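flernel-users | Thread index | Previous | Next | Reply
Filed under: Console play, Saves and storage

Re: Ukis map loses markers after a reload
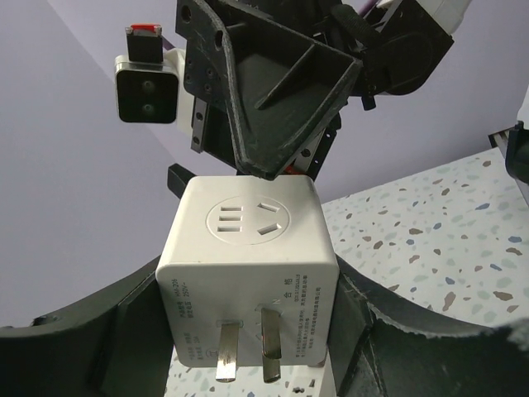

The marker loss is in the save format, so reinstalling will not help. Flernel writes map markers to a fixed table of 800 entries, and anything past that is dropped when the game reloads. Sylvie's file had 698 markers plus the hidden ones the Ukis quests add, which puts it over. The second fault Mawuli reported is separate: a save cut short by a loss of power. I run the console from a cube adapter, the white one marked 250V~, and have had two such saves. Both loaded from the backup slot.

To clear space, open the map, filter by "visited" and delete in batches of 39 or fewer. Larger batches hang the menu on version 1.4.

Ezequiel Serrano wrote:
> I have the same fault in the Irnska region, but only
> after fast travel. Markers I placed in April are still
> there and the newer ones are gone. Is the limit per
> region or for the whole file? The manual says 2,000.

It is for the whole file. The 2,000 in the manual counts photos and markers together. Newer entries go first, which matches what you see in Irnska. Fast travel forces a reload, so it shows up there sooner.

Aatos Nieminen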